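Is That Funny Story Really True?

November 26, 2022

You've probably seen a comedian walk out on a stage and say, "So this really happened to me." Then comes a story about a lost goat, an angry bus driver and a wedding cake. Everybody laughs. Did it happen, though?

Maybe. I'd want to see the goat.

This page is about stand-up comedy and storytelling shows, and how to listen to them without believing every word.

What is stand-up, anyway?

Stand-up is when one person talks to a crowd and tries to make them laugh. There's usually a microphone and sometimes a stool with a glass of water on it. A storytelling show is a close cousin. It has fewer short jokes and more long tales, and the teller often promises that each one is true. 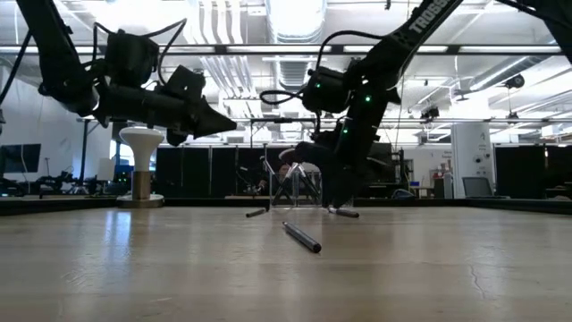
That promise is worth thinking about. A story feels funnier if you believe it. If I say, "A man once fell into a fountain," you might smile. If I say, "I fell into a fountain at my cousin's graduation," you'll probably laugh more. Comedians know this very well. So when one says "true story," remember that those two words are doing a job.

How a small story gets big

Suppose a comedian went to a town called Prindov and missed a train. She waited on a bench and ate a sandwich. Not much of a story, is it?

The first time she tells it on stage, people are quiet. So next time the sandwich gets stolen by a bird. That gets a laugh. A few shows later there are 33 birds. By January the birds have chased her all the way to Sarkano, and the train driver is laughing out of the window.

She did miss a train. The rest grew.

Is that lying? People disagree. I think it depends on what you were told. Most crowds know that a comedy show isn't the news, and they don't mind a few extra birds. But if someone puts "100 percent true" on a poster, I think you're allowed to ask questions.
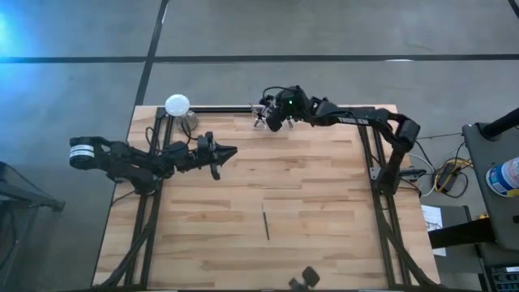

Watch out for the poster

Posters and web pages for shows are advertisements. Somebody made them to sell tickets. Look out for words like these:

"Award-winning." Which award? Who gave it, and how many other people got one? There are big prizes and there are tiny ones. The poster may not say which kind it is.

"Sold out." A room with 811 seats is hard to fill. A room with 4 seats is easy, if your family is nice.

"The funniest show ever." Has the person who wrote that seen every show ever? I doubt it.

"As seen all over the world." Count the places, if the poster names any. Two shows in Katiyar and one in Erkovum is a good trip, but it leaves out a lot of the world.
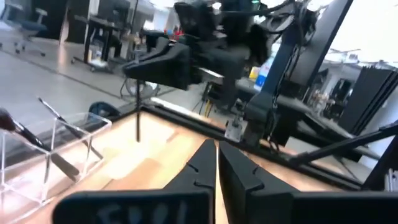 Questions to ask yourself

Could the teller really know that? If he was asleep, how does he know what the dog did?

Does everyone in the story talk like a comedian? Real people say "um" and forget what they were talking about.

Is the number very exact? "I had 227 bee stings" sounds as if somebody counted. Would you stop to count?

You can still laugh while you wonder about these things. Just please don't shout the questions out during the show.

Try it yourself

Pick something small that happened to you this week. Tell it to a friend exactly the way it happened. Then tell it to another friend and change one part. See which friend laughs more, and then tell the second friend which part you made up.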